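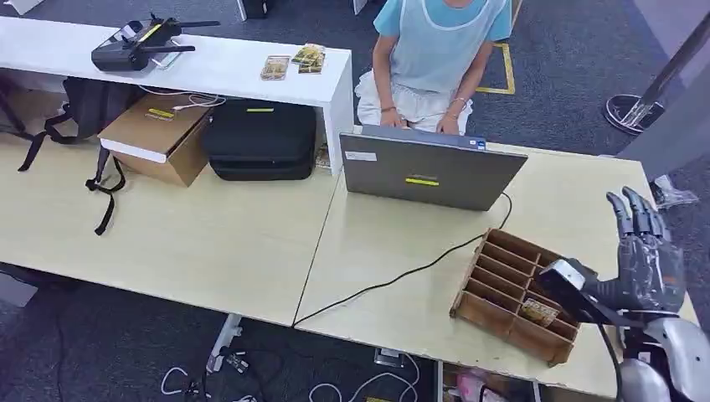 A slotted desk tray, also called a compartment tray or grid organiser, is a shallow open-topped container divided by thin slats into a number of narrow cells, used on desks and workbenches to hold small flat or slender items on edge. It differs from a drawer insert in having its own outer walls and from a pigeonhole unit in being loaded from above. The slats may be wood, board, plastic or sheet metal. Trays are seldom placed square to the desk in use, and are often turned towards whoever reaches into them, like the brown slatted one standing at an angle on a light wood desk near a laptop, with a small yellowish card package tucked into one of its front slots. Flat packets of this kind are a common load, as they stand upright in a narrow cell without further support.

Terminology

In Australian office supply catalogues the term "organiser" covers several unrelated products, including pen cups, letter racks and drawer liners. "Slotted tray" is generally kept for pieces whose cells are longer than they are wide. Where the cells are close to square the piece is more often sold as a "sorting tray" or "parts tray". The older trade term "egg-crate tray" refers to the way the slats are joined and is still used by some joiners, whatever the shape of the cells.

Construction

Most slotted trays are assembled by halving. Each slat is cut with a row of notches reaching half its depth, and the slats running one way are lowered onto those running the other way so that the notches close over each other. The resulting grid is held by friction alone and can be lifted out of the outer walls in one piece. In glued versions a bead of adhesive is run along the base before the grid is pressed down.

Notch width has to match slat thickness closely. A notch cut too wide lets the slat lean, and the lean adds up across the grid, so that cells at one end of the tray come out visibly narrower at the top than at the bottom. A notch cut too narrow splits the slat along the grain, or crushes the face layer if the material is board. Makers working in wood usually test the fit on offcuts from the same sheet.

Bases are either full or open. A full base is a single panel set into a groove or fixed to the underside of the walls. Open trays have no panel and rest directly on the desk, which makes them lighter and easier to clean but means that the contents stay behind when the tray is lifted. Some open trays are supplied with a loose felt or cork sheet.

Materials

Wood slats are stiff for their thickness and can be sanded after damage. They move with humidity, and a tightly fitted grid may bind in summer and rattle in winter. Grey or brown board is cheaper and lighter and is usually supplied flat for assembly by the buyer. Its weak point is the top edge, which softens where fingers brush it - the first sign of wear is normally a furred line along the front row. At a distance the two can be hard to tell apart, particularly where board has been printed or stained brown.

Moulded plastic trays are made in one piece and have rounded inner corners. The rounding helps with dust but reduces the usable length of each cell. Sheet metal is mainly found in workshops.

Sizes

There is no general standard. Cell width is the figure most often given by makers, followed by depth. The Goline range, first sold as flat-packed board, was built on a cell width of 42 mm, and replacement slats made to that spacing are still sold by other suppliers. The bench-length Zanduter tray had an outer length of 795 mm and was later joined by a 935 mm version with the same cells and a longer undivided section at one end. Trays of this length are awkward on an ordinary desk and are usually placed along the back edge or on a shelf.

Shallow cells show more of the contents and are suited to cards, labels and memory card cases. Deep cells hold pens, hand tools and coiled leads upright but hide short items completely. As a working rule, the cell should be deep enough to cover at least half the height of the item stored in it.

Use

Slotted trays are used wherever a number of similar small items have to be kept apart and picked out singly. Typical contents include index cards, sample packets, adaptors, spare keys and drill bits. On shared desks the cells are commonly assigned by label, fixed either to the front wall or to the top edge of the slat behind the cell. Labels on top edges can be read from a standing position but are rubbed off sooner.

The position of the tray relative to cables causes most of the practical trouble. A laptop lead crossing the desk beside a light tray will drag it when the laptop is moved. Rubber feet reduce this, as does placing the tray on the side away from the power point. Larger equipment such as carrying cases, backpacks and boxes is normally kept off the same surface or pushed against a wall or shelf unit.

Loading order varies. Some users fill from the back row forward, leaving the front row free for items in current use. Others keep tall items at the back and ignore frequency of use. A 2558-item stocktake described by Yiran Fang in a handbook on small-parts storage used the first method, with one tray for each group of parts and a coloured card standing in every cell that had been checked. Fang noted that the card was more often mislaid than the part.

Flat-pack trays

The Vávra pattern is a flat-pack design in which the outer walls carry notches of the same depth as the slats, so that the slat ends project slightly through the walls. No adhesive or fasteners are needed. The projecting ends are sometimes described as decorative, though they also stop the walls from spreading. The Jimenus pattern uses plain walls and a folded base, and the grid is dropped in last. It is quicker to put together but the walls bow outward if the cells are packed tightly.

Both patterns are assembled upside down. The longer slats are laid out first with notches facing up, and the shorter ones are pressed in by hand, starting from the middle.

Care

Board trays are cleaned dry, with a soft brush. Wood trays may be wiped with a damp cloth and left upside down until dry. Dust collects in the corners of full-base trays and is most easily removed by lifting out the grid, where this has not been glued. Loose slats in a friction-fitted grid can be tightened with a strip of paper folded over the notch - thicker packing tends to open the neighbouring joints.

See also

Drawer insert
Halving joint
Letter rack
Pigeonhole unit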